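Sirkdale Clean Air and Energy Forum
Minutes of the November meeting
Held in the upstairs room, Sirkdale Public Library, 7:00 p.m.

Chair: Khải Lục
Attendance: 37 signed in. Apologies were received from the county planning office and from two members of the transport group.

1. Minutes of the previous meeting

Accepted with one correction. Under item 4, "carbon tax" should read "carbon fee." The wording matters because the forum has not taken a position on a tax. The corrected version will replace the one on the website.

2. Matters arising

The letter to the newspaper about the cement plant's offset purchases was sent and printed, but shortened. The paragraph on how the offsets were checked was removed. The forum was not asked about the cut. The chair has written to the editor asking for the full text to be added online. No answer yet.

The request for the plant's emissions reports is still open. The state agency confirmed receipt and gave no date. If nothing has arrived by the next meeting, the forum will file again and copy in the district representative.

The old press releases have been moved to the new site. The radio interviews are still missing because the files are in a format the site will not take. They will be converted over the winter.

3. Offset purchases by Vevasell

Vevasell has said that it will cover its warehouse emissions by buying credits from a forest project. The research group read the project documents and reported back.

The project claims credit for trees that would otherwise have been cut. The documents give a baseline for expected cutting but do not say how it was set. The nearest comparable land, north of the river, lost far less forest in the same years than the baseline assumes. The group thinks the number of credits may be too high. It does not say that the company knew this.

Maretti, the firm that checked the project, replied to the group's questions in part. It explained the method for measuring tree volume, which the group accepts. It did not answer the question about the baseline and referred the group to the project owner.

Members discussed whether to publish now or wait for the owner. Several wanted to wait. Others pointed out that the city council will vote on the warehouse extension before the spring and that the company's climate pledge is part of the application.

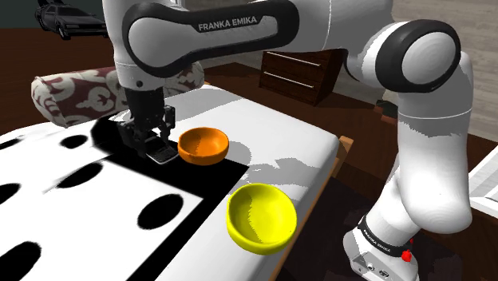
Phùng asked whether the council had ever been told that the pledge rested on credits alone, with no cut in fuel use on the site. The chair said that the application refers only to "net emissions" and that the word "credits" does not appear until the appendix.

Agreed: the research group will write to the project owner, allowing 3 weeks for a reply. The paper will then be published with the reply attached, or with a note that none was received. A copy goes to Vevasell before publication so that it can comment on matters of fact.

4. Access to information

The forum has been asked to sign a joint statement against the proposed change to the state records law. Under the proposal, a company could mark its emissions data as commercially sensitive, and the agency would then have to withhold it unless a court ordered otherwise. At present the agency makes the decision itself.

The chair went through the text. Members were in favor of signing but objected to the second paragraph, which calls the proposal censorship. Some felt the word was accurate. Others felt that it would put off council members who might be persuaded.

A vote was taken on signing as written. It passed. Those against asked that their objection to the second paragraph be recorded, and it is recorded here.

5. Public talk on carbon markets

The talk is planned for early spring in the high school auditorium. It will cover how a cap works, how permits are handed out or sold, and why prices differ between regions. The speaker would like a question period of at least half an hour.

The auditorium costs more than the library room. A budget of up to $1000 was approved for hall rental, printing and travel. There will be no entry charge.

It was suggested that 2000 leaflets be printed, as for the last talk. A member said that boxes of those were left over. Agreed to print the leaflets anyway, but without the date of the talk, so that the rest can be used at the summer market. Posters will carry the date.

A request to record the talk was accepted, subject to the speaker's consent. Audience questions will be included only if the person asking agrees.

6. Transport group

No report. The group has not met. The bus ridership figures requested in the summer came in printed form only and have to be typed up before they can be used. Help is wanted with this.

7. Any other business

The library has asked that meetings end by 9:00 p.m. so that the building can be locked. The agenda for the next meeting will be shortened, and the item on household heating grants will be held over to the one after.

A member asked for the reading list on permit auctions to be sent out again. It will go out with these minutes.

The meeting closed at 8:55 p.m.

Actions

Research group: letter to project owner; advance copy to Vevasell.
Chair: sign joint statement; follow up with the newspaper; confirm auditorium booking.
Website: corrected minutes; conversion of radio files.
Transport group: arrange typing of ridership figures.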